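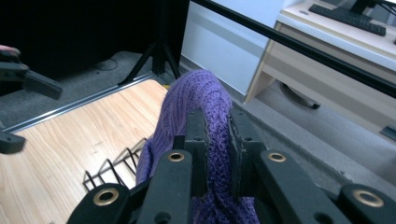
Re: [knit-trade] Anyone had the gripper people in yet?

From: Gerrit Mathebula
To: knit-trade list

Bongani Sibiya wrote:

> We've been told the returns bench is next in line for
> automating and I'd like to hear from a shop that's been
> through it. Management say "no change to headcount" and
> the sewing side don't believe a word. What do your people
> do all day now? Does it cope with rib? And who gets the
> blame when it snags something?
>
> Also, do the folk on the bench get any say, or does it
> just turn up on a pallet one morning?
>
> Bongani

Hello Bongani, and hello everyone else I owe a reply to (I haven't forgotten the yarn samples, Lý from the dye shop has them).

We're at Arkeck, for those who don't know us. Knitwear returns and repairs, mostly jumpers and scarves, some blankets in the run-up to Christmas. Druton have been working with us since spring and I'm on the bench, so you're getting the bench version. The office might tell it differently!

The part I didn't expect is that there's no arm doing our job. What there is so far is us, doing our job with black plastic-and-metal-looking claws in our hands. You hold the tool, you squeeze, the two dark textured pads close on the knit and you lift. Hold a bit of purple rib that way and it stands up in a big soft arch between the pads, which made me laugh the first morning and annoyed me by the afternoon. Your fingers know where the edge of a cuff is. The pads haven't a clue, so you have to look at everything, all the time, and my eyes were sore by dinner.

The idea is that what we do with the tools gets recorded and the machine learns from it. I was told 3,423 goes at picking up and laying out before they'd even try it on an arm. We'd got through 1,560 when I last asked, and then the heating packed up and we lost most of a week, so goodness knows where we are now.

So, does it cope with rib? Ask me when there's an arm! With a person steering it, yes, mostly. Rib is easier than plain jersey in one way as there's something to get hold of. The trouble is stretch. If you pinch one layer near the hem and pull, it just keeps coming, and you think you've moved the jumper and you've only moved the bit you're holding. You want a good mouthful of fabric between the pads, then lift straight up, then across. Sliding it along the board is asking for a snag. Anything fuzzy sheds onto the pads as well and we wipe them down every couple of garments. That isn't in the Druton instructions, we worked it out ourselves, and it's now on a bit of card by the bench in my handwriting.

The worst thing we've had through is a line called Titine, very loose, very hairy, gorgeous to wear and horrible to pick up with anything other than a hand. We've agreed those stay off the list altogether. If your management say "all garments", get them to show you the loosest thing in the building being picked up and put down again. Don't argue about it in a meeting, just fetch the jumper.

What we do all day now. I do two hours with the tools in the morning, then a break, then ordinary mending until dinner, and after that it depends who's in. The mending hasn't changed one bit. Finding the hole, matching the yarn, picking up the stitches, deciding if it's worth doing at all, that's all still ours and I've not heard anyone suggest otherwise. The bit they want to hand over is the unpacking and laying flat, which to be fair is the bit that does your shoulders in. I won't miss it. But I'll tell you what I might miss, and it's the look you get at a thing while you're shaking it out. I find half the faults that way, before it ever touches the board. We've asked for that to be thought about properly. The answer was "noted", so I'll be asking again in November when they're back.

On headcount, I can only tell you what happened here. We were 8 on returns and we're still 8, and we've got it in writing until next summer. I'd get it in writing. It took a fair bit of nagging, and what did it in the end was that they needed us to be willing to use the tools, which gives you more of a say than you'd think. Ask early, before you've done all the goes for them.

We also asked for the training hours to be paid at the mending rate, which is higher than the unpacking rate. They said no, then they said maybe, then it appeared on the payslip without a word. I've kept the payslip.

Blame. Yes. This was a sore point. In the first fortnight there was a cream cardigan with a pulled thread right down the front and it went through the book under the name of whoever was on the tool, same as if she'd put her scissors through it. She was very upset, and rightly. Now there's a separate column for anything that happens with the grippers, and we only use written-off stock for it anyway. There were 200 pieces put by for that, jumpers and scarves past saving, and I'd push for the same from day one. Learning on customers' clothes was daft.

A few odds and ends you might find useful:

The tools are awkward if you've small hands. Ask for a go before they settle on a size, and get the left-handers in early too. Ours had to wait.

Work on a wooden board if you can. We tried a padded table and the pads kept catching the cover along with the knit.

Keep it to a couple of hours at a stretch. My thumb was numb one evening after doing three and a bit, and I couldn't do up my coat.

Watch where the leads and stands go. Everyone's looking at the fabric and not their feet.

As for whether you get any say, well, we didn't to begin with. It did more or less turn up one morning. What changed it was that the Druton lad couldn't get a scarf to lie flat for love nor money and had to ask one of us how, and after that he came to us first and the office second. He writes down what we say, too. He's been decent. I don't think he'd ever thought about which way up a cuff wants to be.

Am I for it or against it? Depends which day you catch me. I like having my shoulders back. I don't like that I'm teaching something and I can't see who it's going to be working next to in five years. My sister says I worry too much but she works in a bank, and look what happened there.

If you want to come over and have a go with the tools, let me know off list and I'll square it with the office. Bring a couple of your own awkward pieces, ideally something with a big rib and something hairy, and wear shoes you can stand about in. The kettle's in the back and there's usually cake when the deliveries are late.

And could whoever borrowed the long blocking wires please bring them back, I'm down to the bent ones.

All the best,
Gerrit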